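From: Raimo Laaksonen
To: Writing Teachers discussion list
Subject: Re: [writing-teachers] Portfolio grading in the second course

Dear all,

Thank you, Dolores, for your message, and sorry for my slow answer. October is the month when all my students hand in their first long draft, and I read in the evenings until my eyes are tired.

Dolores Doucet wrote:
> We are thinking of moving our second-semester writing course
> to a full portfolio. No grades on single papers before the end,
> only comments. Our dean is friendly to the idea but wants to
> know how other places keep the grading fair between sections.
> Cletus Pettigrew told me that Brestoldale did this some years
> ago. Is anybody from there on the list? I would like to know
> what you require in the portfolio, who reads it, and how the
> students take it when they don't see a grade for so long.
>
> Dolores

Yes, I teach at Brestoldale, and I was here when we made the change. I can tell you what we do now, but please remember that the first version was different and we had to repair it.

The portfolio has 2 revised essays, all the earlier drafts of these essays, and a reflective letter. The revised essays and the letter together must come to 2000 words or more. In the beginning we asked for four essays, and the students revised only the commas. With fewer essays they go back to the argument itself, move paragraphs, throw away an introduction. Kenji Kapoor, who coordinates the course with me, was against the smaller number at first, and I must admit I was also not sure.

The readers are the teachers of the course. Every portfolio is read by the student's own teacher and by one other teacher who doesn't know the student. If they differ by more than one full grade, a third person reads. Before the reading we sit together for an afternoon in a room in the Gundberg building and discuss sample portfolios from an earlier year. We have a limit of 20 students in a section, and without this limit I don't think the double reading would be possible. Please tell this to your dean before he or she says yes to everything else.

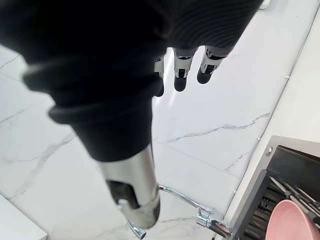

Does the second reader see the comments that the first teacher wrote on the drafts? In our program the second reader gets clean copies, and the commented drafts are opened only if a third reading is needed.

We came to this rule after one difficult spring. The second readers were reading the teacher's comments and then checking if the student had obeyed them. A student who had a good reason to ignore a comment was punished for it. Now they read the essay as an essay. The reflective letter still tells them what the student has changed and why, and for me the letter is often the most interesting part - also when it is badly written.

About the missing grades: the students don't like it in the first weeks. I will not pretend something else. We give every student a short talk in the middle of the semester, where the teacher says in plain words if the work is at this moment passing, strong, or in danger. We write this down on a form and both sign it. After this talk the complaints become much fewer. Some of my colleagues wish to give a letter grade in the talk, and we still argue about it every year.

One more practical matter. Ezekiel Wojcik asked on this list last spring if the portfolios should be on paper or online. We use online folders, but we ask that each draft is saved as a separate file with its own date in the name. When the students write over the old file, the history of the essay is lost, and the letter has nothing to point at.

I can send you our assignment sheet, the form for the midterm talk, and the grading guide. The guide is perhaps too long - it grew every time somebody had a problem with it - but you can cut what you don't need. Please write to me off the list and tell me which file format you prefer.

I have also one question back to you. Will your part-time teachers be paid for the extra reading? Ours were not in the first year, and it was a mistake which cost us some good people.

With best regards,
Raimo

Raimo Laaksonen
First-Year Writing, Brestoldale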